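The wallpaper had been Bevitz's idea, and Ekberg had signed off on it without reading the form.

"It says here we bought 40 patterns," she said. She had the invoice on her knee. "Forty rolls. Who needs forty rolls of wallpaper?"

"We do," said Bevitz. "One for each week, nearly."

The method was simple to write down. You taught the two arms to make a cup of coffee by steering them through it by hand, over and over, and saving every try. Then you changed the walls and the floor and did it again. The arms learned from what the cameras saw, and what the cameras saw was mostly walls. If the walls never changed, the policy fell in love with them. Bevitz had shown this in his first year with plain grey panels. The arms did very well in front of grey. Someone hung a coat over the back panel and they couldn't find the scoop.

So now there were flowers, and stripes before that, and before that a print of sailing boats that had made Ekberg feel ill.

She was in the lab because the money ran until October and the result was late. She had run the group for a long time and she no longer steered the arms herself. Her wrists were bad. She read the logs and she signed things.

Tetsuya Matsuda did the steering. He sat on the low stool with a leader arm in each hand, smaller copies of the arms in the box, and whatever his hands did the big arms did too. He had come over from a job at an orchard supply company, where he'd repaired graders, and he'd answered the ad because it was on his bus route. He wasn't a researcher and his name wasn't on anything. He had done more than half the tries in the set.

"Ready when you are," he said.

"Go ahead," said Bevitz.

Matsuda breathed out and moved his left hand forward.
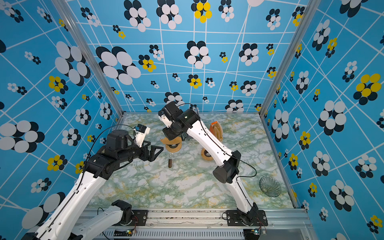 He worked quietly. He had a habit of tucking his elbows against his ribs when the job got small, and Ekberg had once asked him whether the arms could feel it. He'd said no, but he could.

Bevitz turned his laptop so she could see the plot. There were two lines on it. The lower one was the policy trained on everyone's tries, all the operators mixed together. The upper one was the policy trained on Matsuda's alone. It had fewer tries behind it and it was winning on every wallpaper, including the ones it had never been shown.

"That's the wrong way up," she said.

"I know."

"The paper says more operators is better. We told the funder more operators is better. It's in the title."

"It's a working title," said Bevitz.

She took the laptop from him and went back through the numbers herself. He had run each policy 300 times. He'd swapped the walls between runs and had somebody else put the things out on the floor, so that he couldn't favour one over the other without meaning to. She looked for the mistake for most of an hour and didn't find it. Matsuda finished, reset the arms, and started again. The motors made their thin sound, like a fridge in another room.

"Could it be speed?" she said. "Is he faster?"

"He's slower. He's the slowest we've got."

"Smoother, then."

"A bit. I filtered the others to match and it only closed a small part of the gap."

Ekberg gave the laptop back. Her tea had a skin on it and she drank it anyway.

At lunch the three of them sat on the loading dock, where there was sun until one. Bevitz drove an old Honda with a door that didn't match, and he ate sitting in the open boot of it. Matsuda had rice and a boiled egg. Ekberg had forgotten to bring anything and was given half of the egg.

"Can I ask you something about how you do it?" she said.

"Sure."

"When you go to pick something up, what are you looking at?"

He thought about this. "The screen," he said. "The wrist view, when I'm close."

"The others look at the box. Over the top of the screen. I've watched them."

"You can see better that way."

"Then why don't you?"

He wiped his fingers on his trousers. "In the first week he told me the arms only get the cameras. They don't get the room. So I thought, if I look at the room, I'm using something they haven't got. I'd be doing it for reasons they can't see." He looked at Bevitz. "Was that wrong? I thought that was the instruction."

Bevitz had stopped chewing. "I never gave that instruction," he said.

"You said they only get the cameras."

"I was explaining how it worked. I told everybody that."

"Well," said Matsuda, "I took it as an instruction."

Bevitz put his sandwich down on the bumper and went inside. They could see him through the dock door, standing at his desk with one hand flat on the top of his head.

It took them 2 days to build the hood. Bevitz made it from black foam board and the frame of a broken umbrella, and it fitted over the operator's stool so that you could see the screens and your own hands and no part of the box. It got hot under there. The other operators hated it. One of them said it was like working inside a boot, and another dropped so many filters in her first hour that she asked to be put back on labelling. Bevitz found a Peltier cooler in a drawer, the kind from the bottom of a picnic fridge, and taped it behind a fan so that it blew cold air on the back of your neck. Then water dripped off it and he had to add a sponge.

Matsuda tried the hood and said he noticed the dripping, mostly.

They collected for 5 weeks. Ekberg came in each morning and read the logs. The tries were ugly. Operators who'd been quick were now slow, and they did odd things. They would bring a wrist right up to an object and stop, and tilt, and back away, and come in again from the side. In the old data nobody did that. They had just reached out and taken it, the way you would with your own hand.

"It looks like they're hunting for it," she said.

"They are," said Bevitz. "They have to. So now there's hunting in the data."

"And before there wasn't."

"Before, they already knew where it was. They'd seen it over the screen. The policy watched them reach for something it couldn't see and it had to guess why. I think it guessed from the wallpaper."

She wrote that on the back of the invoice, more or less as he'd said it.

He trained the mixed policy again on the new tries and left it to run overnight. In the morning she got in before him and did what she'd told students for years not to do, which was to look at the result alone, standing up, with her coat on. The lower line had come up. It ran along beside Matsuda's and then, on the wallpapers neither policy had seen, it went a little above.

She sat down and took her coat off and checked which file it was.

So more operators was better after all, once they were all kept from seeing more than the arms did. The title could stay. It would need a second half with a colon in it. She wrote to the funder and dated the letter 13 May 2025, and kept it to one page. She said the group had found a cause for the earlier numbers and that it had to do with where people looked. She attached the plot. She asked for money for foam board and better fans.

Then she opened the draft of the paper and went to the line with the names.

Matsuda came in at nine with his lunch in a bread bag. He hung up his jacket and went to change the walls, which was the first job of the day. He had the next roll under one arm, a brown one with geese.

"I've put you on the paper," said Ekberg. "Second. I need to know how you want your name written."

He stood there with the geese. "What did I do?"

"You followed an instruction."

"He said he never gave it."

"He didn't. I've put that in the methods section. I'd like you to read it and tell me if it's how it happened."

He leaned the roll against the bench and came over, and she turned the screen to him. He read slowly with his finger under the lines. Bevitz arrived while he was doing it, saw what it was, and stayed by the door fiddling with his keys.

"It says I reasoned that the operator should use only the camera views," said Matsuda. "I don't know if I reasoned. I'd just started. I didn't want to muck it up."

"What would you put?"

"That I thought I'd been told to."

She changed it. He read it once more and nodded, and spelled his name for her, family name last, and she typed it in while he watched. Then he went and picked up the roll again. The geese had to go up straight or the seams showed, and it took two people, so Bevitz put his keys down and held the other end.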